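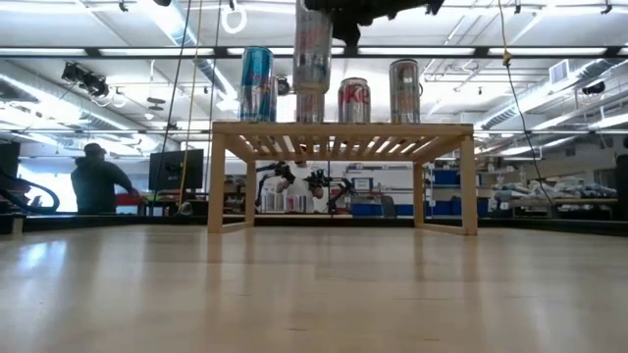

Week two of the gripper comparison, Westerberg fingers against the Truvon set. Same arms, same controller, only the fingertips change. The hard part is lifting from above when cans stand close together. The tall silver one in the gripper here is right over a shorter can, and a bad release height would knock both of them.

We did 177 picks with the Westerberg set. 19 slips, nearly all on the slim cans. Aigars Rebane thinks it's closing speed. I think it's the pad angle - we'll test both.

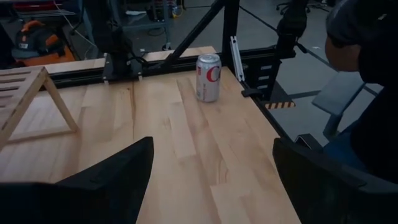 Wrist camera next. I wanted a wide view without losing the fingertips, and this mount does that. Both black fingers show at the bottom with the Diet Coke can standing past them, so you can judge the gap before closing. The Nekdale mount we tried first hid one finger completely.

Side note: shiny cans are rough on auto exposure. I locked it at a fixed value and stopped fiddling.

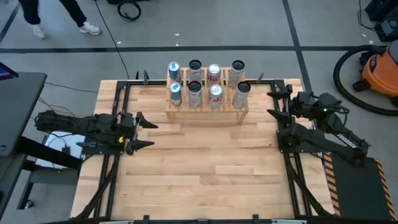 Head view is what I use for planning the order of picks. It's slower to react than the wrist view but it shows both arms and the full rack. With eight cans on two tiers, I'd take the front row first - going for the back row over the top leaves very little room for the fingers.

Truvon numbers when Nest Probert and I finish the second batch. Full write-up in August.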